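Robotics Lab Planning, Handout 4: What the Budget Has to Cover
Lejla Stoyanova, April 14, 2021

Welcome back, everybody! Last time we talked about what we'd like the lab to do, and now comes the part where we work out what it costs. Start with the hand-held grippers, and price them as pairs, because clothes handling usually wants two.
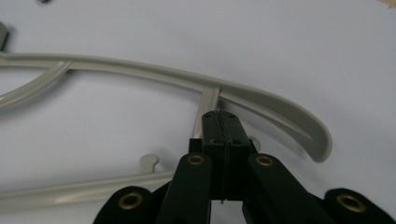 Finger wear and spares

Fingers are what I'd expect to replace first, so ask Rimgate for a price on spare sets before you sign anything. Put down 14 sets at $55 each and carry the line through to November. Cables, tables and baskets (yes, even baskets!) go on a separate sheet, and please do write them all in, however small they look.

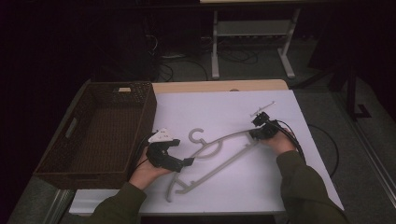 Figure 2. Two hand-held grippers and a gray plastic hanger on the work table.

Bring your draft sheet to the next meeting.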